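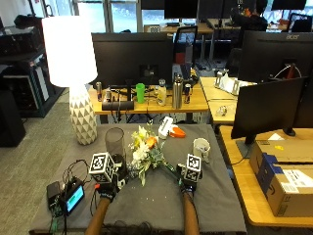
Search this site Enter keyword Go

Ernwood flower classes move to Hollstead Hall for the winter

The evening flower classes in Ernwood will continue through the winter in a new place. From December they will be held in Hollstead Hall, next to the old post office, after the lease on the Nurcombe Street rooms came to its end.

Piroska Kerekes, who started the classes with Katalin Tóth, said that the search for a new room took the whole summer. "We needed water, good light and a floor which is not afraid of leaves," she said. "Many rooms have one of these. Hollstead Hall has all."

The town library confirmed that 164 people took part in the classes this year, and 31 of them came from outside of Ernwood. The fee for one evening will stay the same. Members of the library do not have to pay for the first evening.
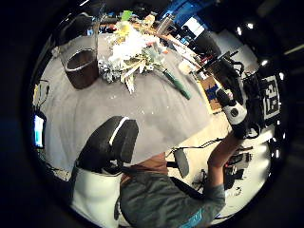
What is in the program

The winter program begins with table arrangements for the holidays. In the weeks after this, the groups will learn to dry flowers, to keep cut stems fresh in heated rooms, and to plant bulbs in bowls for early spring. There will also be one evening for wreaths, which was the most asked-for subject last year.

Tóth will teach the beginners. She asks new people to bring an apron and, if they have them, their own scissors. Flowers and greens are included in the fee and will come from the Subramaniam nursery on the north road, as before. 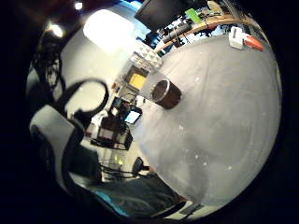

How to register

Registration opens at the library desk at 2 p.m. on the first day of December. It is also possible to register by telephone, at extension 454. Places are given in the order in which people ask for them, and a waiting list will be kept for the wreath evening.

The hall has a ramp at the side entrance. Parking behind the building is free after 6 p.m., but drivers should leave the gate of the fire station clear.

Last updated: December, 9:15 a.m.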